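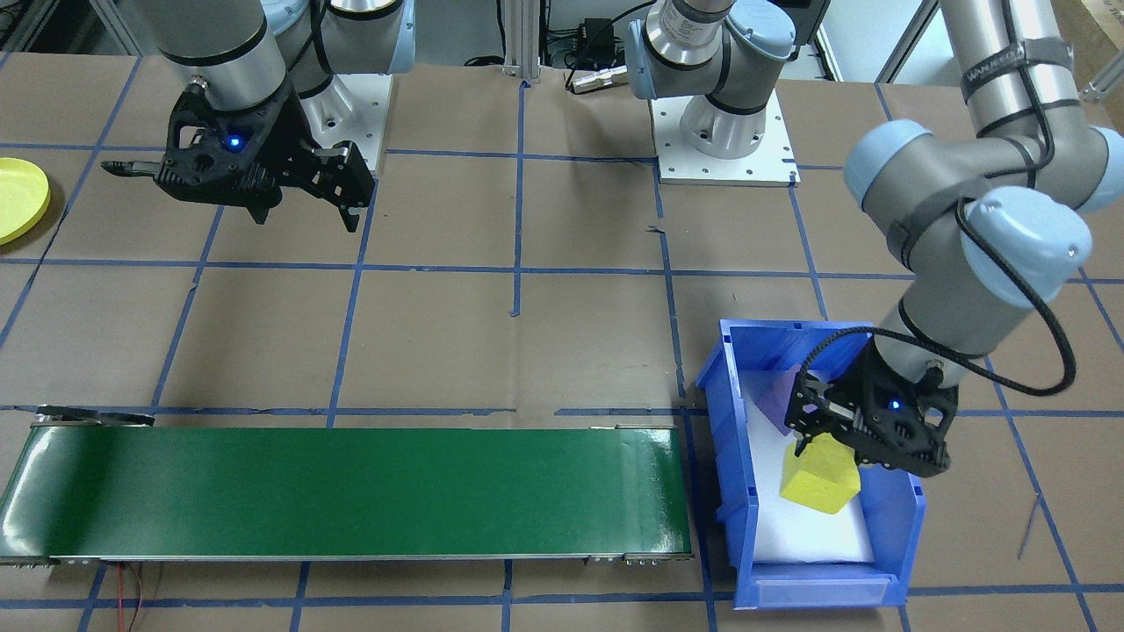 # Chapter 14: Moving Goods Through a Warehouse

A warehouse earns nothing while goods sit still. Its income comes from receiving, storing, picking and shipping, and most of its costs come from the distance goods travel between those four steps. This chapter looks at how that distance is measured and how the layout of a building raises or lowers it.

## What you will study

- The difference between flow and storage space
- How to draw a simple travel chart
- Fixed and random slotting
- When a belt is worth its cost and when a hand cart will do

## 14.1 Flow and storage

Every square foot of a warehouse floor is used either to hold goods or to move them. Aisles, docks and packing areas are flow space. Racks, shelves and floor stacks are storage space. A building with wide aisles is quick to work in but holds less. A building with narrow aisles holds more, and pickers have to wait for one another.

Consider Brornow, a distributor of kitchen supplies with a single building in Flullcombe. The company stocks 1,363 items. When the manager reviewed a year of orders, she found that 382 of those items made up nearly all of the lines picked. Many of them were kept in the back racks, where they had been put when the building opened. A picker filling an ordinary order walked past slow stock to reach fast stock, then walked back with it.

Brornow moved the fast items to the racks nearest the packing area. No new equipment was bought. The change took 2 weekends, and the average walk per order fell by more than a third.

## 14.2 Belts and work surfaces

Conveyors suit goods that follow the same path many times a day. They are a poor choice where the path changes often, as a belt is hard to move once it is in place and people must walk around it. The surface beside a belt matters too. Workers set items down there to check, label or sort them, so its height and depth should be planned along with the belt.
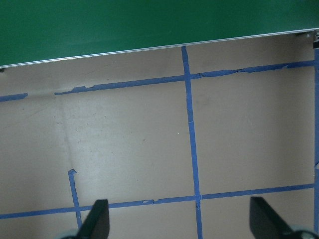

**Figure 14.2** Green panel with a thin metal edge strip, next to a beige surface.

Avico, a parts supplier that ships from Cáceres, planned its belts first and its tables later. The tables came out lower than the belts, and packers had to bend for every carton. Section 14.5 returns to this case and works through the cost of raising them.

**Key terms:** flow space, storage space, slotting, travel chart, pick line

Before reading on, sketch the floor of a store you know well. Mark the door where goods arrive and the place where they are sold, and draw the route between them.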